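Subject: Re: [finishes] Re-sealing gray speckled tops, grit sequence

Valentin Guillot wrote:
> We are doing the tops at Nurarcombe in May. The old sealer is hazy near
> the sinks and Lemaire wants us to stop at 400 grit before recoating. I
> would rather go to 2000 and skip the topical coat. Has anyone done this
> on a mix with fine dark aggregate? Also, how long did you leave it
> before letting people use it?

Valentin,

Stopping at 400 is fine if a topical coat goes back on. Most of them need some tooth, and a surface taken to 2000 will shed the film at the edges within a year. If you go to 2000, use a penetrating sealer only and tell the client that lemon juice will still etch.

Strip the haze first. Do not try to sand through it — the old film loads the pads and smears into the pores. We used Trinance stripper on the Wimidine job, two passes, neutral rinse between them. Total area was 68 square feet and it took 4 pads per grit up to 800, fewer after that.

Cure: we held ours at 68 F and kept everything off it for three days. The data sheet allows one. Water drops still left marks at 24 hours on our test piece, so I ignored the sheet.

Dark fleck hides swirl marks well under overhead light and badly near a window. Check with a flashlight held low before you change grits.

My pad log is in the list archive, message 727.
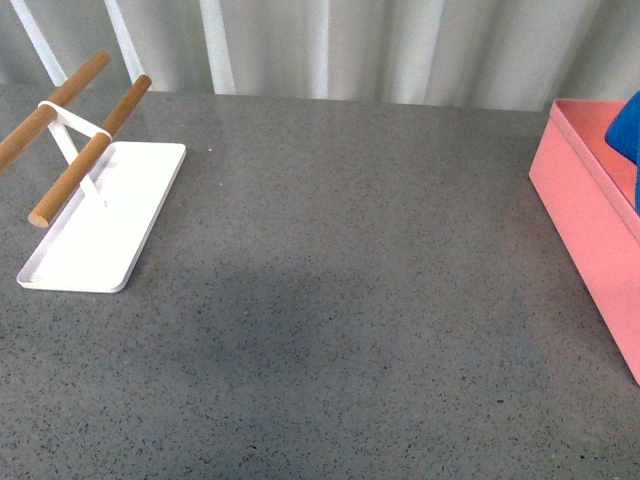 Gray top with dark fleck, white two-dowel stand at left.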